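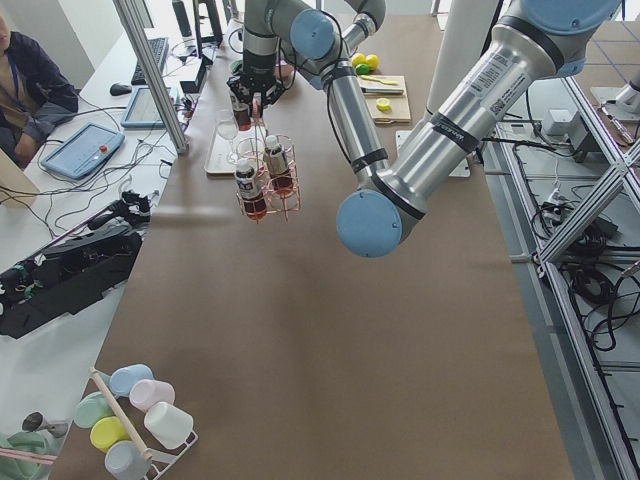 Chapter 6
The Drinks Table: What Earns Its Place

Most advice on setting up a drinks table begins with a list of things to own. The lists grow with every edition. Zodthorpe's handbook, still assigned in many hospitality courses, asks for 70 separate items before the first glass is poured, and it never says which of them a guest would miss. Students should read such lists with a pencil in hand.

This chapter starts from the table itself. A bottle caddy keeps small bottles together while they are carried. Does it do anything for them once they are set down? A cutting board needs room for the knife and the fruit, and room for a hand as well. Lemons and limes look generous in a group, but whole fruit serves no one until somebody cuts it.

6.1 Trays

A tray is supposed to do two jobs: carry things and mark where they belong. The second claim is made far more often than it is tested. Yee-man Tam, who taught table service at Pivarley, had her students set the same drinks with a tray and without one. Her notes from May report little difference in how people helped themselves. What did matter was the rim. A low one is easy to reach over and gives only modest protection against a sliding glass.

Decoration is a separate question. A printed tray can be charming when bare, and much of the charm goes under the glassware. 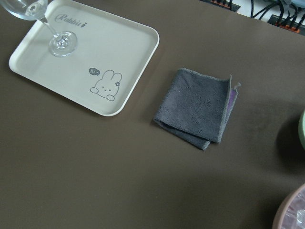 Figure 6.1 Tray with a raised rim, a cartoon rabbit and the greeting "hi~."

6.2 Preparing and serving on one table

Manuals like to draw a firm line between the two areas. On a long table the line drifts. Bowls and boards tend to collect along one side, and the tray ends up wherever there was space left. Teodoro Lagman argues that this is harmless if the server can reach everything. Perhaps so, although he doesn't say how far a server should be expected to lean.

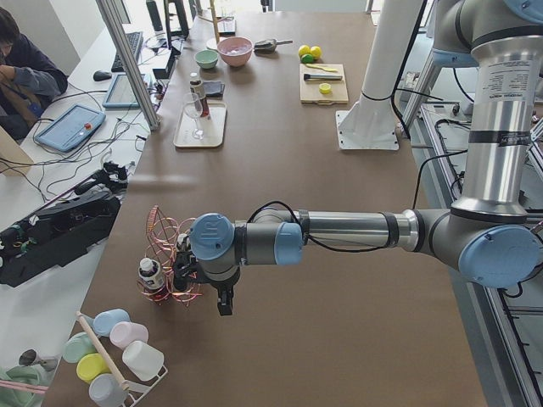
Figure 6.2 Bowls, scoop, cutting board and fruit along the far half of the table, with the tray closer to the center.

Before reading on, choose a table you use often and write down what stays on it between meals. Keep the list for the exercise in Section 6.3, where you will be asked to defend each item.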